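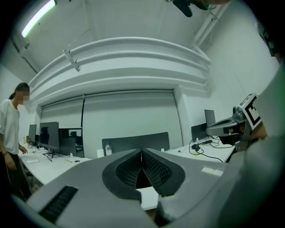

Desk day, finally

OK so quick one before I have to run. I've been promising to write about the great desk cleanup since August and it keeps sliding, so you get it in fragments.

Background for anyone new: four of us share a room at Gotby. Long white desks, gray fabric dividers, a roller screen on the back wall. Nice room. Good light in the mornings. But white desks are a commitment! Everything shows. Every crumb, every ring from every cup, and the cables, my god, the cables.

I'd say cables are 90% of why a desk looks bad. You can have two monitors, a keyboard, a mouse, fine, tidy people have those. Then there's the black spaghetti underneath, right across a white surface, and your eye goes straight to it. Same with power adapters. One adapter sitting on a desk in its own nest and the whole thing looks like moving day.

So what I did.

Took everything off my part first. Everything. Mihret thought I'd quit. Wiped it down with plain warm water and a drop of dish soap, no fancy spray, the spray we had left streaks. Let it dry while I ate lunch standing up.

Then only put back what I'd used that week. Monitor, keyboard, mouse, water bottle, one cup. One! I had been keeping three going. Pens went in the drawer. The pile of sticky notes I read through, and most were phone numbers with no name on them, so bye.

Cables: I bought a bag of those hook and loop ties, 20 in a bag, and used 19. No idea how. Telmo says you should label both ends before you bundle anything and he's right, and I didn't, and I spent a while afterward pulling on things to see what went dark. Sorry again Telmo, I know it was your monitor.

What worked: bundling along the back edge, behind the monitor stand. What didn't work: the stick-on clips under the desk. Fell off overnight, two of them took a little of the finish along. If anyone has a brand that holds on a smooth underside please tell me in the comments.

The power adapters I still haven't solved. They're heavy and the cords are never the right length, always too short to reach the floor or so long you need to coil it up, and then you're back to a nest. Eduardo wants to buy trays that screw on underneath. We'd have to ask about drilling. I've sent the email. Waiting.

Dividers, since Bezawit asked last time: yes keep them. I was all for taking them down, I thought it would feel more open. But then you've got your neighbor's stuff creeping over, and things to lean your notebook on are handy. The dark gray doesn't show dust much either, though it does grab lint like crazy. Lint roller, 10 minutes, did the lot.

Screen on the back wall I left alone. Too tall for me and teh step stool has gone missing again.

Oh and small stuff. I always lose to small stuff. Little bottles, caps, a yellow thing, a white thing, somebody's eraser. It just turns up along the desk by itself. I put out a shallow dish for it and my rule is when the dish is full it all gets sorted or tossed. Dish was full in two days so the rule may need work.

Total time, most of an afternoon. Total cost, ties plus clips plus the dish, and the clips were a waste. My step counter said 3,000 and I never left the room, mostly back and forth to the sink.

Is it still tidy? Mine, kind of. The cables have started creeping out again where people plug in laptops and I'm not going to be the one who nags. Maybe a little nagging.

Next up is the drawer under the printer, which Aslı has dared me to open. She won't say whats in it. Gotta go, bus. Will answer comments tonight, and if you've done trays without drilling I want measurements!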